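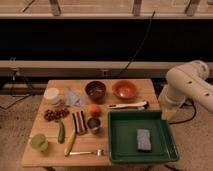
Clearing order for a crowded table, one tray
Flikesberg Household Board > Kitchen > Storage and Workflow
Thread started 2020-07-04

plankside
Posts: 1,504

I am trying to settle on a fixed order for clearing a wooden table at the end of a meal when only one tray is available. The constraint is the sink, which is at the other end of the hall, so every trip costs time. My current practice is bowls first. They take up the most surface, and once they are gone the rest is easy to reach.

The drawback is that two bowls fill most of the tray and the small items then wait for a second trip. Stacking helps only if both bowls are empty and the shapes agree. A deep, rounded bowl inside a wide, shallow one sits fairly well. The reverse does not.

Looking for a procedure, preferably one that does not depend on who is doing it.

drainboard_k
I would not start with bowls. They are stable and do no harm where they are. Start with whatever can roll or shed: grapes, round fruit, anything slick. Grapes should go into an empty bowl before anything is lifted. Then the bowl is a container for the trip and has earned its space.

Also, if the table has seams between the planks, clear food from the seams early. Mine is finished with Grirnico hard oil and it still holds crumbs along every joint.

tallow77
Disagree with using a serving bowl for collection. If it has held anything wet, the grapes have to be washed again. I keep a separate tub for fruit that is going back to the refrigerator.

The real problem in most setups is the tray. People treat it as one surface and load it with clean food, used cutlery and a sponge together. Assign zones or accept that everything on it goes to the sink.

plankside
The tub is one more object on a table that already has too many. I could accept zones. How do you keep them apart without dividers?

drainboard_k
By position and by load order. I use this for a rectangular tray with a raised rim:

1. Close the jars and move them to the back corner of the table. They travel last, by hand.

2. Flatten any plastic bag and put it under a jar. A crumpled bag takes as much room as a bowl and catches on spoon handles.

3. Put the sponge at one end of the tray and any loose food at the other. Noodles go in the far corner from the sponge, in a bowl if one is free. Cutlery stays off the tray until the food is settled.

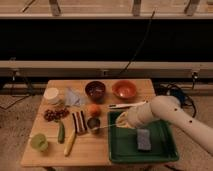 4. Stand spoons in a cup, handles all pointing the same way. A handle that sticks out over the rim of the tray will be knocked in a doorway.

5. Long vegetables go along the edge of the tray, parallel to the rim. Cucumber is a reasonable barrier between the food end and the sponge end.

6. Light cups last, upside down if empty.

tallow77
Step 3 is where I object. Noodles directly on a plastic tray leave starch, and starch dries hard. If the sponge is riding along, it is also the thing that will be used to wipe that starch off, so it gets dirty at the start of the job. Carry the sponge in your hand or leave it at the sink.

Step 5 is also wrong. Cucumber is not a divider. It rolls.

drainboard_k
It does not roll if it is curved. A straight one will, I agree.

On the sponge — I wipe the table before I leave it, so the sponge has to make the trip out. It could ride in a cup. I had not considered that.

ovenmitt_3b
I timed bowls first against small items first, 3 runs each, on a table 70 cm deep. Small items first was faster each time, but only with 2 bowls or fewer. With more, the bowls get in the way of the reach and you end up shifting them twice.

The tray was a cheap one from Toivonen with a low rim. A Gokik mat in the bottom stopped the sliding but has to be washed separately, so I stopped using it.

plankside
That is useful. I have two bowls, so small items first it is, with the sponge in a cup and the noodles in the shallower bowl.

Still undecided on cake and anything else in layers. It does not stack, and it marks whatever is next to it.

tallow77
Plate it at the table and carry it with the jars.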